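4.2 Ruffled covers

Of the 277 cushions and pillows in the Wovby set, the ruffled ones taught us the most! A plain cover has a clean edge that the eye can follow from corner to corner. A gathered trim climbs, dips and bunches, and it can hide the very seam we want to find. We scored 55 ruffled pieces for how much of the trim stayed in view, and the spread was far wider than we had hoped for – a real gift for the shape study in Section 5. Figure 7 has a large white pillow with a blue ruffle, its lower-left part folded and bunched. Fine creases radiate across the white fabric in the middle, and we treat creases like these as a second cue for where the filling sits.

Figure 7. White pillow with blue ruffled trim, lying diagonally.

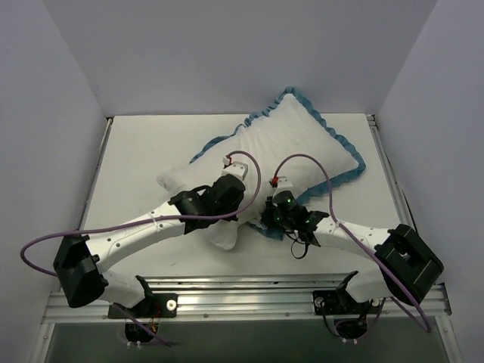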